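Ticket 362 - Wi-Fi drops in break room, Dornordale office
Status: Resolved
Priority: Low
Product: Bikport access point, ceiling mount

Reported problem
Laptops and phones lose the wireless connection in the break room, mostly between 11:45 and 1:15. The signal icon stays at full strength but pages stop loading. Wired desks on the same floor are fine.

Log

09:10 - Pulled the access point log. Uptime 14 days, no restarts. Client retries are high on the 2.4 GHz radio and normal on 5 GHz.

09:25 - Checked the switch port. Link is up at full duplex, no errors. Replaced the patch cable anyway. No change.

10:40 - Ran a ping test from a laptop at the break room table, 100 packets to the gateway. Zero loss. Fault not present at this time of day.

12:05 - Same test, same seat, 50 packets. 19 lost, all in bursts of a minute or two. Laptop was on 2.4 GHz, channel 11.

12:20 - Forced the laptop to 5 GHz. No loss. Moved it back to 2.4 GHz and the loss came back within a few minutes.

12:35 - Ran the microwave with a cup of liquid in it. Loss starts when it starts and ends when it ends. Reproduced three times.

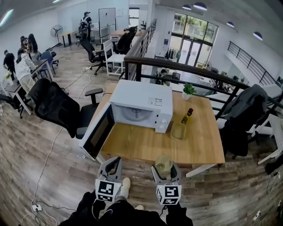

13:30 - Moved the 2.4 GHz radio from channel 11 to channel 1. Loss is lower but still there. Channel width was set to 40 MHz, changed to 20 MHz.

13:50 - Turned on band steering. The Brumine controller would not save the setting and returned "profile locked". The site was still tied to the old Yakubu template. Detached it, saved again, setting held after a reboot.

Next day, 12:15 - Repeated the ping test at lunch. No loss on 5 GHz. Two older phones stay on 2.4 GHz and still slow down at times.

Resolution
Band steering on, 2.4 GHz fixed to channel 1 at 20 MHz. Users with older phones were told to expect short slowdowns at lunch.

Open item
Other sites on the Yakubu template probably have the same lock - see the separate ticket before changing any radio settings there.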